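The Small Towel and Its Tray

A hand towel of the smaller sort has three jobs on a worktop: to dry, to cover and to pad. Most are sold for the first and judged on nothing else. For this feature we looked at how a brown ribbed terry towel sits among ordinary desk and washstand items, and how it is best stored when it shares a surface with them.

Terry is a looped fabric. The loops hold water, and the channels between the ribs let the cloth bend without bunching. Draped over a small dish, a ribbed towel follows the rim on the near side and lies flat beyond the far one. 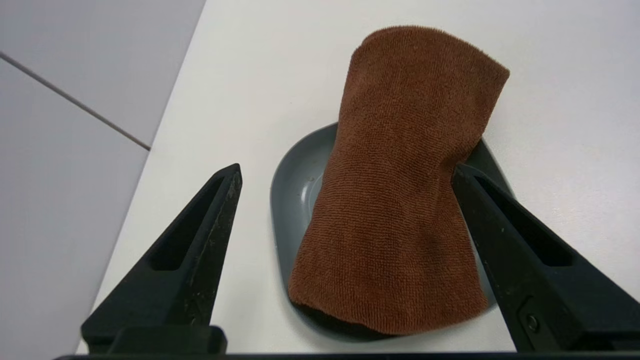

Brown terry over a round-cornered dish. The ribs curve with the bend of the cloth.

Draping is quick, but it hides the dish and takes up more of the table than the dish does. It suits a towel that is in use. For storage, folding or rolling is the better method.

The second matter is what else shares the surface. Pens are the usual offenders. A smooth barrel rolls on a smooth top, and a pen left under a towel tends to leave with it when the towel is lifted.

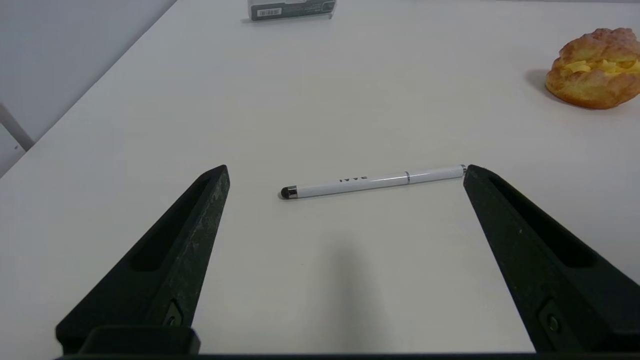
A stylus should be kept apart from damp cloth in any case, as rubber tips pick up lint. Meriem Benjelloun, who fits out study rooms at Selcombe, allows 30 centimetres between anything that writes and anything that dries. Her rooms have used the same layout since April and she has not altered it.

Ribbed cloth also compresses well. Squeezed at the middle, it narrows and the free end opens out above. A towel stored this way keeps its creases, so the squeeze should be brief.

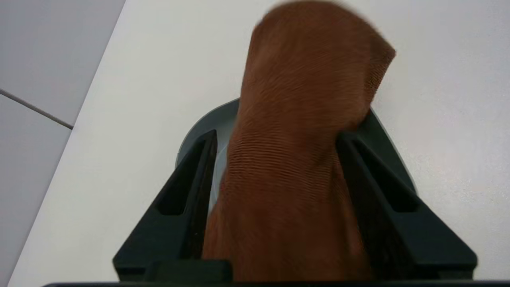

Oriana Palma
Household Equipment Editor

Rolling gives a more even result. Lay the towel flat, fold it once along its length and roll from the short end with light tension. The outer edge will be thicker than the rest - this is normal with terry - and should be turned underneath so that the roll stays shut.

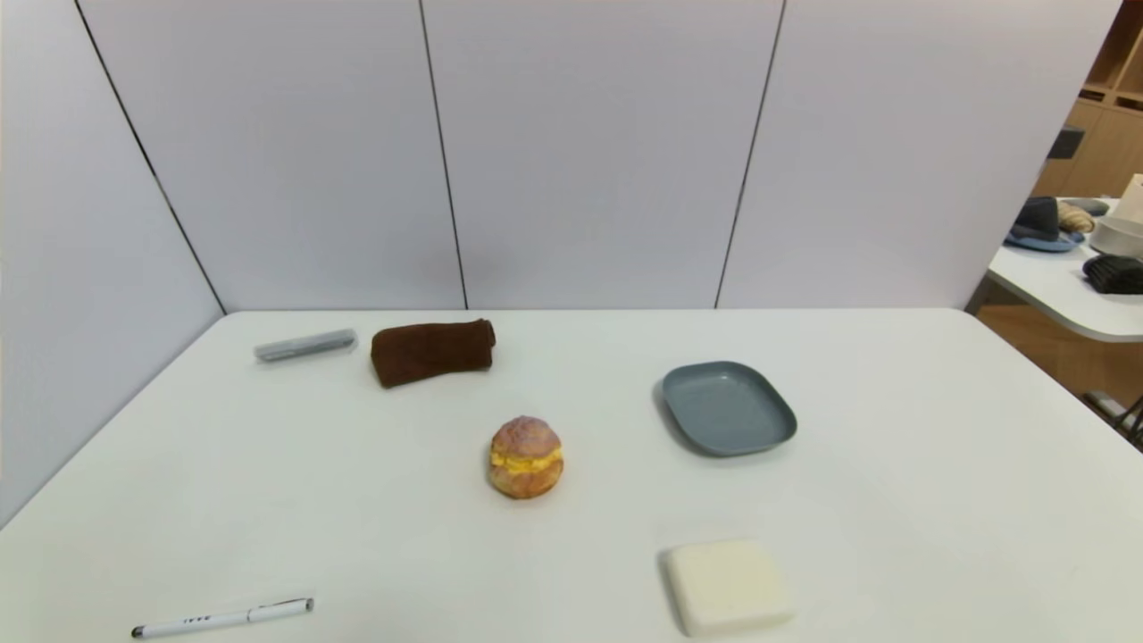
342 words

Set the roll at the back of the table, beside a narrow case if there is one, and leave the tray empty until something wet needs it. Soap belongs in the tray after use and may stand on the bare surface when dry. Play food and other ornaments can go in the middle, where they are easily moved for wiping down.

Wash terry without softener, which coats the loops and slows absorption. Shake it before drying and do not iron it.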